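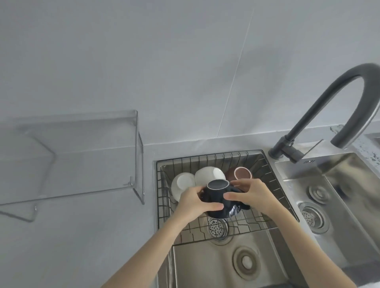 Skesurell Releases Gredetholm Kitchen Set for Robot Learning

GREDETHOLM, Wednesday, July 1, 2026 - Skesurell today released the Gredetholm Kitchen Set, a collection of 1594 recorded demonstrations of everyday dish handling. The recordings are intended for training and evaluating learning systems that control two-armed robots.

All demonstrations were performed by people working with bare hands at ordinary household sinks and counters. Video was captured from head height, facing the work, so that both hands and the items being moved stay in view for most of each episode. The set covers 19 tasks, among them placing bowls in a wire rack over a sink basin and arranging upside-down mugs on a two-level shelf.

"Bowls and mugs look simple, and they cause a large share of our grasp failures," said Todor Halilović, head of data at Skesurell. "A dark glazed bowl resting on its rim offers few visual cues. Clear acrylic shelving is worse. We wanted many examples of people dealing with both."

Recording took place in 5 kitchens fitted out by Pallamwood, which also supplied the shelving and racks. Participants received a written goal for each episode and no instruction on grip, order or speed. Episodes in which an item was dropped or set down twice were kept and labeled as such.
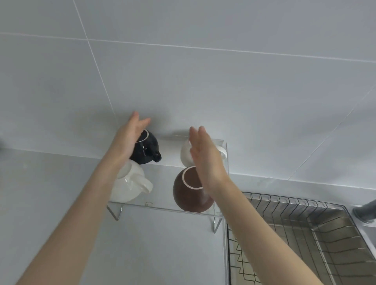

Annotation and Format

Each episode is divided into reach, grasp, move, place and release segments. Segment boundaries were marked by one annotator and checked by a second. Hand pose estimates are supplied as a separate file - users who prefer their own tracker can leave it out of the download.

Annotation was carried out in Wada, the labeling tool Skesurell has used internally for 4 years. An export script for Wada projects is included with the release.

"The second pass took longer than the recording," said Teodora Leka, who led annotation. "Release is the hard boundary to mark. Fingers often stay near a mug after it is standing on its own, and the label has to reflect contact, which the video does not always show clearly. Uncertain boundaries carry a flag."

Availability

The Gredetholm Kitchen Set is available to research groups on request at no charge. Commercial licenses are offered separately. A revised version with additional annotator notes is planned for later in July.

About Skesurell

Skesurell collects and labels demonstration data for manipulation research. The company is based in Gredetholm.

Media contact: Skesurell Press Office, Gredetholm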